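3.2 Bench layout for the column step

All column work was carried out on one bench, laid out the same way each time. The glassware stands on a black cloth, which makes clear glass easier to find by eye. The rack is clear acrylic with four round holes in its upper plate, and the two columns go in the second and fourth holes. Corina Onu set up the bench in August, and the layout was kept for all 65 trials.

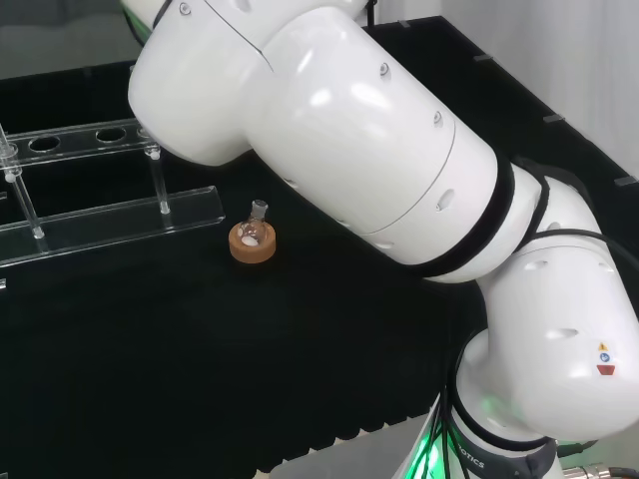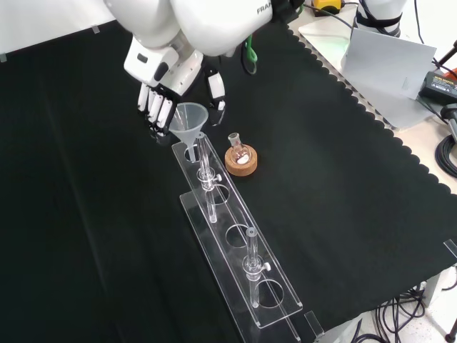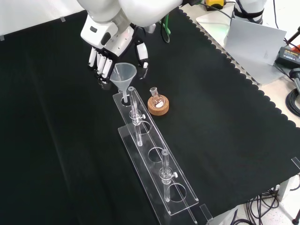
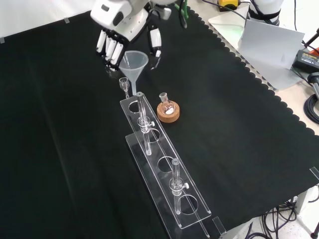

Figure 6. The work area, with the rack, columns, funnel and flask visible in the last three panels.

We tried other layouts before settling on this one. Columns in neighboring holes left too little room to turn a stopcock without touching the glass beside it, so one hole was left free between them. The round-bottom flask needs its own support, and a cork ring was the simplest choice -- it does not slide on the cloth and it takes flasks of more than one size.

Each trial was limited to 180 seconds. The stopcocks were closed before the start and checked by a second person, either Costel Olteanu or Hadiza Akande. Glassware was rinsed and dried between trials, and any column with a chipped tip was replaced.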